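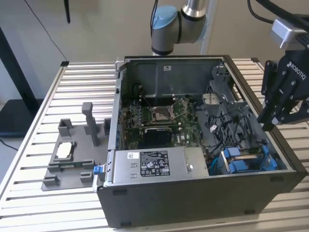

4. What the Open Case Asks of the Person Working on It

4.1. Laying the tower down

Anyone who has repaired desktop computers for a living will have a favorite way of setting one on the table, and will defend it with some warmth. We heard most of the possible opinions during our visits to the Drosville refurbishing workshop, where nearly 200 towers pass through in a year and where the argument about upright or flat has been going on for longer than any of the present staff have worked there. We sided with flat in the end, and all of the work discussed in this section was done with the tower on its side, the side panel off, and the inside of the case facing the ceiling, as in Figure 4.

There is a good deal to be said for this. With the case standing up, a screw that slips off the driver falls past everything below it and is found (if it is found) by shaking. With the case lying down it usually stops on the first flat surface it meets, and the first flat surface is often the power supply. The tower in Figure 4 has a round screw at just such a spot, near the right end of the supply. We came to think of the top face of the supply as a sort of shelf, and several of our participants used it that way without being told to, setting down a driver bit or a folded label there while both hands were busy elsewhere. We do not recommend the habit, but we understand it.

Laying the case flat also changes what a person sees first. On an upright machine the eye goes to the cables, which hang down in front of everything. On a flat one the cables settle, the board comes into view, and the whole interior can be read a little like a map, with neighborhoods. The rest of this section is organized by those neighborhoods, and we ask the reader's patience with the word.

Figure 4. Desktop tower on its side on a slatted aluminum table, side panel removed. Power supply along the near edge; motherboard in the middle, with the processor socket empty; drive cage to the right. Gray 3D-printed fixture at left.

4.2. The board and its socket

The green motherboard fills the middle of the case, and the part of it that matters most to us is the socket toward its upper center. It is empty in Figure 4, with the metal retention frame and the lever around it. A black heatsink with fine fins sits just below, and rows of small components and connectors run along the left side of the board.

It would be hard to overstate how much of a trainee's worry is spent on this one small square. Of the 11 people who took part in our study, all had been told at some time in their lives that the contacts in a processor socket are delicate, and most had been told it in a tone that left them afraid to go near it. We watched one participant, who had taken apart a good many machines in his own kitchen, hold his breath for the entire time that his hand was over the board. The lever was the usual sticking point. It needs a firmer push than a nervous person is willing to give, and it moves in a direction that is not obvious until one has done it once, so that the first attempt tends to be a series of small, polite nudges that accomplish nothing.

Virgilio Soriano, who ran the sessions for us, found a kind way around this. Before anyone was asked to put a processor in, he had them open and close the lever on an empty socket of a scrap board, as many times as they liked, while he talked about something else. By the time the talk had wandered back to computers the hand had learned the motion. We had not planned for this step, and it does not appear in the protocol we wrote in November, but we adopted it from the second session on and would not now do without it.

The neighborhood around the socket deserves a word as well. A heatsink standing close by gives the fingers something to bump into on the way down, and its fins are easily bent by a careless knuckle. Right-handed participants tended to rest the heel of the hand on whatever was nearest, and on more than one of our machines what was nearest was the fins. We asked them to rest on the steel edge of the case in its place. Some remembered and some did not, and the state of the fins at the end of the day told us fairly plainly which were which.

4.3. The power supply

Across the lower part of the case, along the edge closest to the person, lies the silver power supply. It is a large rectangular thing and takes up much of the near side of the interior, so that anyone reaching for the board from this side has to reach over it. Participants with shorter arms mentioned this, and one of them solved the problem by walking around the table, which had simply not occurred to the rest of us.

We are fond of the labels on power supplies and will admit to having spent more time on them than the study required. The one in Figure 4 carries a black regulatory label with white print and certification symbols, and a small white barcode sticker to the left of it. Refurbishers read these labels constantly. The parts sheet used at Drosville, which was drawn up by the parts dealer Bradico and has been photocopied until the lines have gone fuzzy, asks for the supply to be written down before anything is unplugged, and our participants were asked to do the same. With the case on its side the label faces up and can be read without a flashlight or a stiff neck. This sounds like a small matter. Over the 46 towers we recorded it was the single most common remark that people made unprompted, and it was always made gratefully.

At the left end of the supply a blue release latch sticks out slightly beyond the edge of the case. Color of this kind is a great help. On the older machines in our set, where every latch and clip was the same gray as the metal around it, people hunted with their fingertips. Where a latch was blue they went straight to it. We should add that they sometimes went straight to it and pulled before they had given any thought to what else might be holding the part in place, so the color is best thought of as an invitation that still needs a sentence or two of instruction to go with it.

4.4. Drives and cables

The right half of the interior belongs to the drives and, it must be said, to the cables. A gray plastic cage with mesh-like ribs holds a tangle of black cable that loops across the compartment, a gray round fan housing appears in the upper part of the same area, and toward the lower right the drive carriers are mounted, blue plastic with paired blue tabs. A bundle of blue and thin cables runs along the bottom near them.

If the socket is where trainees are afraid, the drive cage is where they become impatient. Cables have no natural resting place once the case is open. They are pushed aside, they come back, they are pushed aside again with a little more feeling. We tried three ways of dealing with them. Tying them back with soft ties worked nicely and took far too long. Draping them over the outside of the case was quick, and it put a steady pull on the connectors that made all of us uneasy. What we settled on was tucking the longest loop down against the ribs of the cage, where the plastic tends to grip it, and leaving the rest alone – a compromise, and not a handsome one, though it held up well enough for the length of a session.

The carriers themselves gave almost no trouble. Squeezing a pair of tabs toward each other is something that hands seem to know already, perhaps from backpack buckles, and even our least experienced participants managed it on a first or second try. Soriano remarked that he had stopped demonstrating it altogether and used the time for tea.

4.5. The space beside the case

We turn last to the part of the table that is easy to forget. A tower on its side takes up most of a modest work surface, and the one in Figure 4 occupies the center and the right. What is left over on the left side has to serve for every small part that is out of the case or waiting to go in.

In the figure this space holds the gray fixture, a flat plate with raised blocks and pegs and a tall post rising from its middle. A white rectangular part rests in the square recess at its left, and a small green circuit board strip lies along a slot near the lower front edge. Having a place of the right shape for each part did more for the calm of the sessions than any other single change. In our earliest trials, held in a borrowed room at Ghoneim Hall, parts were laid out on a cloth, and people lost track of which way around they had set them down. A square recess settles part of that question at once. It also spares the thumb, which otherwise has to pry a thin part up off a flat surface with nothing to get under.

A slatted table has its own opinion about small parts, of course. Screws find the grooves. We tried covering the slats with a Dremen mat for 2 of the sessions and then took it away again, partly as the case slid on it whenever someone leaned, and partly as a screw in a groove turned out to be rather easy to find: it can only be somewhere along one line. Participants ran a fingertip down the groove and there it was.

Section 5 takes up the timing of the individual steps, beginning with the processor and its lever, and returns to the matter of which hand did what.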